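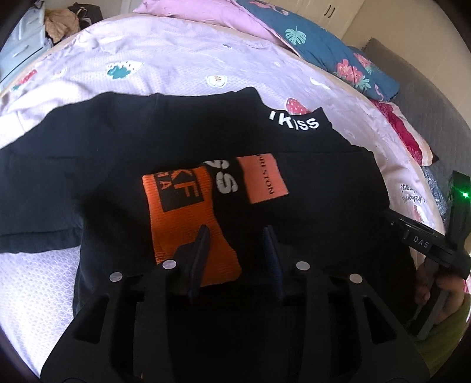 Pull étalé sur un lit, avec deux pinces portatives.

Kit de pinces portatives Omine : faut-il en acheter une paire ou deux ?

Nous préparons le budget matériel de l'an prochain et la ligne la plus discutée est celle des pinces à main pour l'enregistrement de démonstrations. Nous utilisons le kit Omine depuis octobre, acheté chez Cadeo. L'essai porte sur du linge : pulls, tee-shirts, serviettes, manipulés à deux mains sur un lit ou une table.

Prix et contenu

La paire coûte 2 000 euros hors taxes. Le carton contient les deux pinces, les chargeurs, une mallette et un jeu de patins de rechange. Il ne contient ni support de stockage ni carte mémoire. Il faut donc prévoir 400 euros de plus pour un poste complet, cartes et disque compris. Cadeo l'indique sur son devis, en bas de page, mais pas sur la fiche produit. Nous l'avons découvert au moment de la commande.

La livraison a pris 38 jours. Le délai annoncé était plus court et le service client n'a répondu qu'à la deuxième relance. À ceux qui ont un exercice comptable à clôturer, je conseille de commander tôt.

Prise en main

Les deux doigts s'ouvrent et se ferment de façon symétrique. La course suffit pour pincer un ourlet ou un col épais, et la face striée des patins accroche bien la maille. Sur le coton fin, on prend parfois le drap avec le vêtement. Il faut alors rouvrir et recommencer, ce qui rallonge la prise et oblige à faire un tri ensuite.

Le poids se fait sentir au bout d'une demi-heure, surtout dans le poignet gauche chez les droitiers. Nous avons réglé nos séances en conséquence : 10 prises, une pause, puis on change d'opérateur. Ce rythme a un coût en personnel qu'il faut inscrire au budget, et c'est à mon avis l'erreur la plus courante dans les devis que j'ai relus. On chiffre la machine et on oublie les heures.

Les vêtements noirs sont le cas difficile. Les pinces sont noires elles aussi, et sur un tissu sombre le mécanisme se détache mal à l'image. Les motifs de couleur aident beaucoup à la relecture. Pour un premier lot, je prendrais des vêtements imprimés et je garderais les unis foncés pour plus tard.

Entretien

Les patins s'usent. Nous avons changé les nôtres une fois, en quelques minutes, avec l'outil fourni. Les axes n'ont pas pris de jeu. Une des deux pinces a refusé de charger pendant une journée – le câble était en cause – et Cadeo l'a remplacé sans discuter.

Comparaison

Nous avions demandé un devis à McPhee pour un modèle proche. Il est plus léger, mais le contrat de maintenance est obligatoire et se paie chaque année. Sur trois ans, Omine revient moins cher si l'on accepte de faire soi-même les petites réparations. Un laboratoire sans technicien pourra faire le calcul inverse. Melum loue du matériel au mois, une bonne solution pour un essai court. Au-delà d'un trimestre, l'achat l'emporte.

Combien de paires ?

J'ai proposé d'en acheter une seconde. Deux opérateurs pourraient travailler dans deux pièces différentes, et une panne n'arrêterait plus tout le monde. La location d'un appartement meublé pour varier les décors passerait ensuite, s'il reste de l'argent.

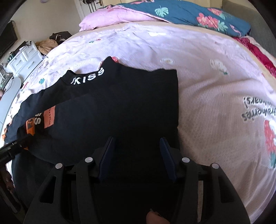

Selon Narayanan Kotian, ce serait prendre les choses dans le mauvais ordre. Il fait remarquer que notre paire actuelle reste dans sa mallette une bonne partie de la semaine, faute de monde pour la tenir, et qu'une seconde y resterait tout autant. Il mettrait la somme dans des heures d'opérateur et dans un stock de vêtements plus varié, quitte à louer chez Melum en cas de panne.

L'argument se défend. J'ai repris le planning et les créneaux vides sont en effet plus nombreux que je ne le pensais. La demande a été modifiée : une seule paire conservée, deux jeux de patins et un câble de réserve, le reste en heures. La seconde paire est repoussée au budget suivant.

Points forts : mécanique solide, patins faciles à changer, bonne accroche sur la maille.

Points faibles : délai de livraison, poids, stockage non compris, visibilité médiocre sur tissu noir.

Note : 7 sur 10. Je rachèterais le kit au même prix, en demandant cette fois le devis complet dès le premier échange.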